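Blog > Family > Nursery years

Posted in June, by the one who does the drop-offs

We have a place at Garkix, the nursery at the top of the hill in Zedcombe, starting after the summer. I say "have". We were number 155 on the list when I first rang, and I stopped asking after that for the sake of my blood pressure.

The settling-in visit was on Thursday. It lasts 90 minutes, and parents are asked to sit on the small chairs and be uninteresting, a job I was born for. My daughter went straight to the water tray and did not look back once. I had prepared a short speech about Mummy coming back soon. It went unused.

There are 3 rooms, named after hills I have never heard of, and a garden with a mud kitchen in it. Lunch comes from Bognár, the café next door, and is mostly lentils. She won't eat lentils at home. I'm told they all say that.

She took Wado, her cloth rabbit, who has his own peg now.
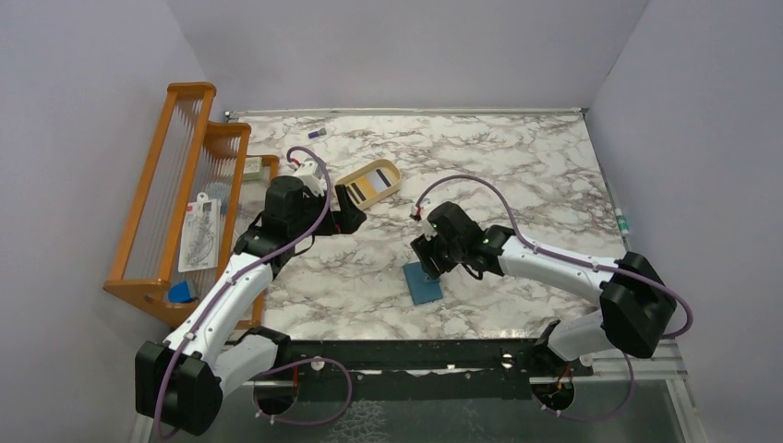
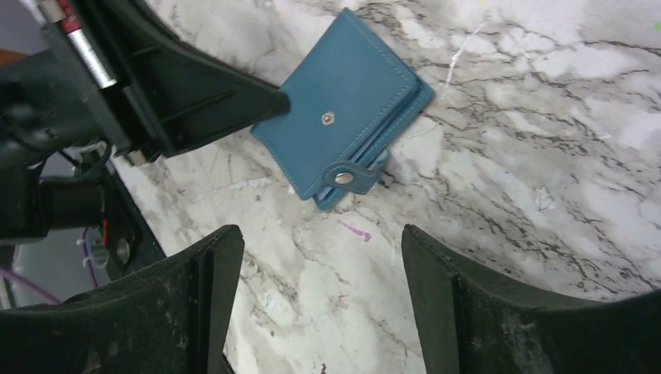

Fees are the part I keep putting off. The deposit is £526, payable before they'll confirm her days, and it comes back to us when she leaves for school, by which time it will buy a sandwich. I have been through the funded hours form twice and still can't say whether we qualify for the holiday weeks. A blue wallet with a snap stud, like the one on the marbled top, would at least make me undo something before paying. As it is I tap my phone and feel nothing until the end of the month.

Next visit she stays for lunch. Lentils again, I checked.

Contact | Copyright Garden Gate Diaries | Back to top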